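Household Robotics Practicum: Handout 2, Bedroom Tasks in Simulation
By Custódio Marinho
Saturday, September 15, 2018
4 comments | 83 shares

Students will complete this unit in the Hestero simulator before any time is booked on the laboratory arm. Please read the handout in full before the first session.

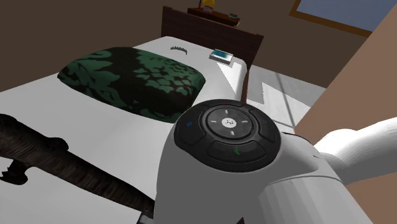

1. Purpose of the Exercise

The bedroom is the second of the course environments. Its difficulty lies in the mix of sizes: a pillow, a book and a comb on the same bed require different approaches, and a plan that suits one will often fail on another. Patterned fabric also tests the vision module – students who tuned their settings on plain objects should expect to revise them.

2. Procedure

Load the Lavivard room file and confirm that the arm is in its start position. Select one object on the bed and write down the intended approach before moving any joint. Each attempt is limited to 3,000 simulation steps. Contact with the headboard ends the attempt and must be entered in the log.

Teams may change the grasp planner between attempts. They may not change the room file.

3. Assessment

The unit is marked out of 100. Logs count for half of the grade, and the written report for the remainder. A failed attempt that is well explained will receive credit – a successful one without a log will not.

Reports are due on the first Friday in October. Teams Zou and Callach will present first.

This site uses cookies to remember your settings. Accept | Manage
Subscribe to the course newsletter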